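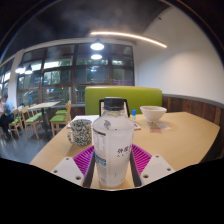
Refilled the water filter at Filali again this morning. Third cartridge since March.

Prorilstead water is hard. The test strip read 190 before the filter and I don't trust the kettle without it.

Hanane Morsy told me the main under our street was laid in 1828. I looked it up and she's right - at least for the stretch near the church.

The town wants to replace 400 yards of it, starting Sunday. Water off for 2 days.

Fill your pots Saturday night. Bathtub too if you have kids.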